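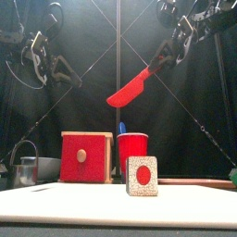
Notes for the talk "The play kitchen corner: what we put on the table and what we leave in the cupboard"
Rizwan Jadoon, Tudska parents' evening, 23rd September

Slide 1. Good evening and thank you for coming. English is my third language, so if I say a word in a strange way please raise a hand. I will speak for half an hour and after that we have coffee.

Slide 2. I begin with the red knife. Many parents ask me first about the knife, before they ask about anything else. It is plastic, the blade is broad and the end is rounded. Children of three years want to cut, because they see cutting at home every day. If we do not give them a knife, they use a ruler, or the lid of something.
(Pass the basket with the knives to the first row. Ask for it back before slide 6.)

Slide 3. The cup. The red cup is for pouring and for serving, and it is the thing they quarrel over most. Hanne Bech has tried to have two same cups on one table and it was calmer. In my group it made no difference. I say this so you know that we do not agree on everything.

Slide 4. The small box of wood with the red front. I like this one because it is not decided what it is. Last year it was an oven, then a shop, then for a long time a house for a snail. Please do not write a name on such a box at home. Wait and listen what the child calls it.

Slide 5. Few things on the table. When we opened the corner in Drolldale we put out everything we had, and the children pulled all of it to the floor and went away. Now we start with a cup, a knife and a box. On Thursday we change one thing -- only one.
Tell here the story of the pan, if there is time. If not, go on.

Slide 6. Money. We had 1,580 for the whole corner. The table and the shelf were 524. The small dishes and the cutlery were 135, and this is the part the children touch all day. I would spend more there and less on the shelf. Kolbrún Dalsgaard has the full list and will send it to anyone who asks.
(Basket back?)

Slide 7. Washing. Plastic things go in warm water with soap at the end of the day and they dry on a towel overnight. Wooden things we only wipe. A wooden box which has been in the sink will open at the corners, I have done this mistake two times.

Slide 8. At home. You do not need to buy a play kitchen. A low table is enough, or a chair turned around. Put the things so the handle is toward the child. Stay near but let the child cook alone, and when you get the soup, ask what is in it.

Questions. Somebody will ask about real knives. Answer: this is a different talk, Halldóra Blöndal gives it in November, the paper for names is at the door.

Coffee is in the room to the left. Chairs back against the wall, please.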